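Keeping court papers in order at home

19 January 2021

When my landlord in Vimden did not return the deposit, I had to bring him to small claims court. The sum was not large, $1,000, but the papers were many. At the end I had 147 pages on my kitchen table. I am not a lawyer and these are not legal advices, only household tips for the paper itself. For the rules, please ask the clerk of your own court.

Put the date on every paper the day it arrives

Write it with pencil in the upper right corner, small, on the back side if the paper is an original. Also keep the envelope. The postmark can be more important than the letter, and I nearly threw mine away two times. I fasten the envelope behind its letter with a plastic clip. Metal clips leave rust marks if the room is humid, and staples must be pulled out again each time you make a copy.

One box for the case, and nothing else in it

I used a Kuron file box with a lid, but a clean shoe box is also good if the papers lie flat. Keep it away from the stove and the sink. In my first week the letters were standing beside the kettle, and the summons became wavy from the steam. To make a wavy page flat again, lay it between two sheets of white paper under heavy books for two nights. Do not iron it. Receipts from the cash register are printed by heat and the iron will make them black. 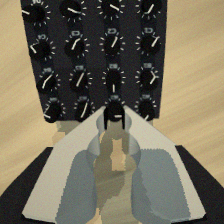 Ladi Lawal wrote to me that the receipts should be copied at once, because hers from the hardware store had become almost white by the time of the hearing, and the judge had to hold them to the window. She now copies each one on the same evening, and she writes the total in pen on the copy, never on the receipt.

I have taken over her method. The copy goes in the box and the receipt goes in a paper envelope in a drawer, where it is dark.

Make the copies in sets

Our court wants one set for the judge, one for the other side, and you need one for yourself. Count the sets before you leave the copy shop. I used the one on Goodwin Street, and on my first visit page 12 was missing from two sets and I had to take the bus again. Number the pages at the bottom of the copies by hand before you go, so that you see a gap quickly.

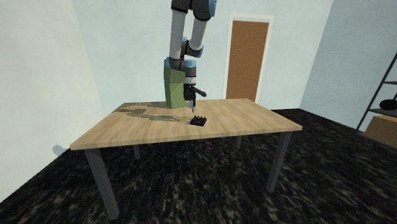 For dividing the sets I cut strips from cereal boxes, a little wider than the paper, and write on the edge that stands out: lease, letters, photographs, receipts, court. Five strips were enough for each set. Colored tabs from the store look nicer but they fall off in the bag.

A calendar sheet on the inside of the lid

Tape one sheet there with every deadline and the hour of the hearing. Cross out a date only when the thing is done and you have a stamped copy in your hand. My hearing was moved once, to October, and I wrote the new date in red and left the old one readable under it.

For the hearing day

Pack the box in the evening before. I carry two pens, the sets, my identity card and a small bottle of water, though in some buildings the water must stay at the entrance. Do not bring scissors or a letter opener. My neighbor from Ikemby Court lost her good sewing scissors that way, they were at the bottom of her handbag.

After the decision, do not throw away anything until the time for appeal is over and the money has come. I still have my box on the upper shelf in the hall closet, with the lid taped.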